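Wururari boards > Data gathering > Sorting small packets: one long take or lots of short ones?

slatted_oak
Joined April
Evening all, and apologies in advance for the length, my wife says I can't ask for the salt in under a paragraph. I've been recording table tasks for our little Burnormont set (head camera, both hands, ordinary clutter) and I've reached the tidying and sorting part, which I thought would be the easy bit. Drink sachets, tea pouches, a tray and a plate, move things about until they're sensibly grouped. I had pencilled in 20 minutes per take so the learner gets plenty of the in-between stuff, the dithering and changing your mind and so on. 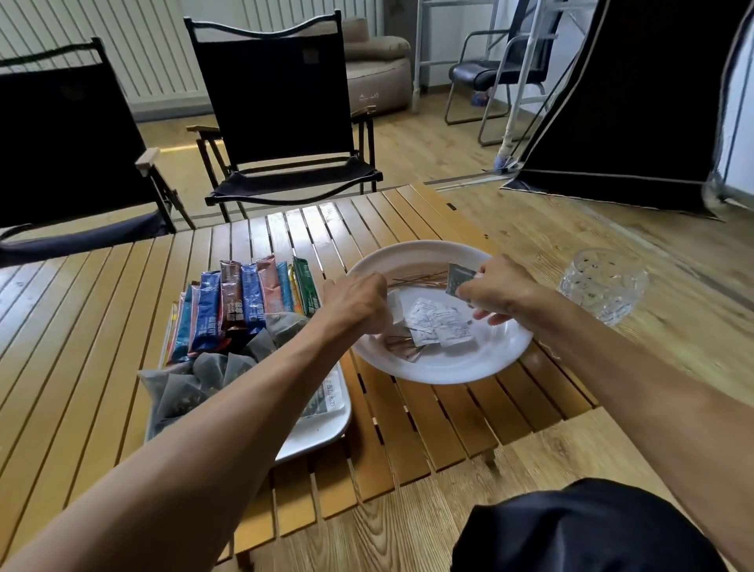
My trouble is with the labelling afterwards. In a long take I never quite know where one pick ends and the next begins, as the left hand is often already on the next packet while the right is still fussing with the last one. I've tried marking it by first touch and I've tried marking it by letting go, and the two give me very different lists. So do I chop it all up at the start and record each pick by itself, or carry on and sort the mess out later? I'd love to hear what the rest of you do.

MPappas
Welcome! Michalis Pappas here, I sign my posts because I'm old. Please, please keep the long takes. We did short clips for Clomard, 897 of them, every one starting with the hands neatly out of view, and the policy learned to take its hands away after every single pick. It looked like someone playing snap very politely. We ended up recording a good part of it again.

tinfoil_wren
I'm going to disagree with Michalis, with great affection. Long takes are lovely if you've someone to label them. I'm on my own with a cold cup of tea and a keyboard, and a long take can cost me up to 3 hours. Short clips get finished. A finished small set beats a big one sitting on a drive.

MPappas
Fair about the labelling, but you can cut a long take into short ones whenever you like, and you can't glue short ones together. I'd sooner have the drive full.

slatted_oak
Thank you both, this is just the sort of argument I was hoping for. I'm leaning Michalis's way for now, though wren has me worried about my evenings. One more thing I should have put in the first post: I don't tell the person which hand to use. They get "sort the packets" and nothing else. So you get one hand resting on the stack while the other does the work, and I've been wondering whether a resting hand wants a label of its own. At the moment I write "hold" for it and feel a bit guilty, as sometimes it's hardly holding anything.

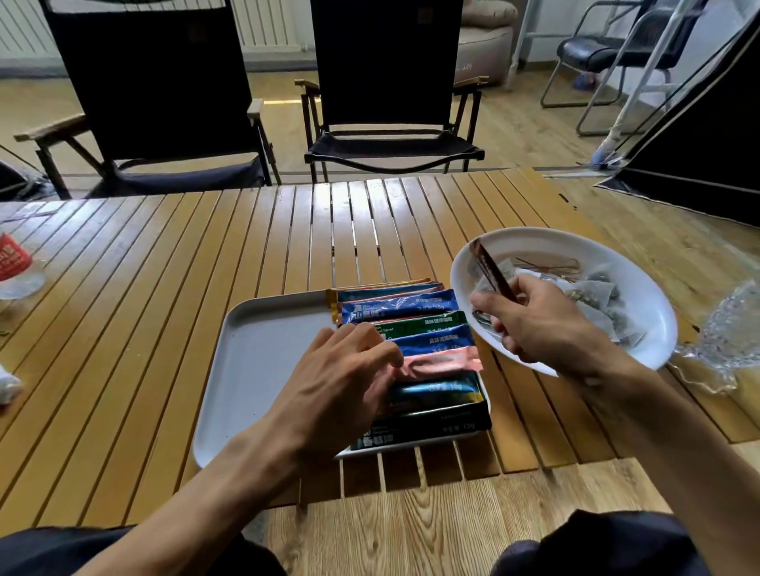

Ifigeneia Kyriakidis
I'd split "hold" in two, if you can bear it. On the Ostermann set we had "steady" for when the hand is keeping something in place and "rest" for when it's simply parked, and where two labellers couldn't agree we left the span blank. The blanks were useful in their own way, they showed us where our instructions were woolly. On long versus short I'm afraid I sit in the middle: takes of a few minutes, one tray's worth of sorting each, then put everything back differently and go again.

tinfoil_wren
Oh, I could live with a tray's worth. Do you shuffle the things by hand or have a list of layouts?

Ifigeneia Kyriakidis
A list, 40 layouts on a sheet of paper, crossed off as we went. By hand we all drifted back to the same arrangement without noticing.

MPappas
I still say record the shuffling as well. Leave the camera running! It's free data, and messing a tray up is a skill too.

tinfoil_wren
It's not free if I have to watch it, Michalis.

slatted_oak
Right, I'm off to draw up layouts. Ifigeneia, would you be willing to post your wording for "steady"? I've had two goes at it and both of them would count leaning on the table.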